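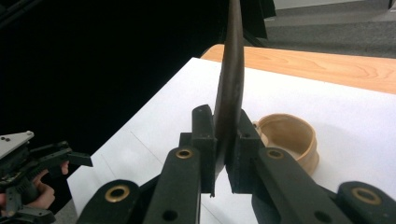

Long, narrow part held between the fingertips, with a bowl set down beside it.

Hand-Held Gripper Demonstrations: Bench Tips

Bendbridge workshop notes, revised 6/30/25

These tips cover recording small tabletop tasks with a pair of hand-held grippers. Most of them apply to remote control as well; the differences are listed near the end. They assume the grippers are already calibrated and the recording software starts without errors.

Setting up the work surface

Use a plain white sheet or board, larger than the task area by a hand's width on each side. A matte finish is best. Gloss gives bright patches that move as the gripper moves, and the tracking will sometimes lock onto them.

Tape the sheet at the corners only. Tape along a full edge pulls creases into the middle as the room warms up.

Light from two sides. A single overhead lamp puts the shadow of the fingers exactly where the part is going to be picked up.

Curtains are worth the trouble if there is a window or a walkway behind the table. Hang them before calibrating, then leave them alone for the session.

Marking start positions

Draw start positions in hard pencil, lightly. Ink and colored tape are easier for the operator to see, but a trained policy can learn to aim for the mark and ignore the part. Long straight lines crossing the sheet do less harm than small boxes drawn around each position, and they can be laid down with a yardstick in a few minutes.

Before the first take, open the gripper over the empty part of the sheet and look at the feed on the monitor.
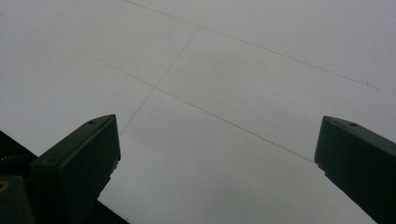 Check that both fingertips are in view and that they come up to the same height. If one sits lower, the finger screws are probably loose. Close the fingers fully, tighten, open, and look again. Do this at the start of every session and after any drop, however short.

Erase and redraw the marks when they smear. A gray smudge under the grip point is worse than no mark.

Holding the gripper

Keep the wrist straight and move from the elbow. Wrist turns that feel natural to a person are often outside what the arm can reach, and those takes get thrown out during playback.

Squeeze at a steady rate. A fast snap closes the fingers between two camera samples, and the recording then shows an open hand followed by a closed one with nothing in the middle.

For long, thin parts, grip near one end only if the task calls for standing the part up. Otherwise grip at the balance point. A curved part will roll to its own preferred angle as the fingers close. Let it roll, pause for one beat, then lift.

For round parts, bring the open jaw down with one finger on each side before closing. Do not push the part across the sheet to center it unless the pushing is meant to be learned.

Two hands

Park the idle gripper in the same spot at the start of every take, jaws pointing in toward the work. Hold it there. Setting it down mid-take loses the tracking on that side, and recovery takes longer than starting over.

Keep the tracking markers facing up and clear of the sleeve. Roll loose cuffs back once or change shirts. Dark, plain sleeves are fine.

Hand-offs between grippers should be done over the middle of the sheet. The receiving hand closes first and the giving hand opens second, with a short pause between.

Cables

Route each cable back along the wrist and leave a loop of slack. The loop should hang clear when the arm is fully extended. If there is a tug at the far corner of the sheet, add slack before recording anything else, as the tug shows up in the data as a small jerk at the same place in every take.

Keep power strips on the floor, off to the side, where a chair leg won't land on them.
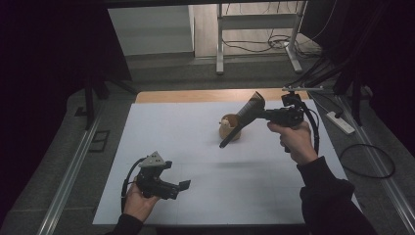

Recording and sorting takes

Record in sets of 50, then stop and review. The Pramano bench set ran to 1,393 takes before anyone noticed that the left gripper clock was behind the right. Reviewing by sets would have limited the loss to one set.

Change one thing per set: part position, part angle, or table height. Write the change on the log sheet before recording.

Keep the hesitant takes if the task was completed. Remove takes with a hand in the work area, a dropped part, or a restart in the middle.

Name files by set and take number. Names such as "good" and "good2" were retired after the Vaswood job.

Differences for remote control

Delay matters more than picture quality. Lower the resolution first if the arm feels late.

Operators tend to hover above the part while judging depth. Trim hovers longer than 6 seconds. A second view from the side shortens them considerably.

Limit a remote session to 11 takes before a break. Grip force creeps upward as the operator tires, and soft parts start to show dents.

Storage

Wipe the fingers with a dry cloth. Leave the jaws open so the springs are at rest. Check the pivots each December and replace any that have play; spares are in the Ní Bhriain cabinet, second drawer, with the short screws.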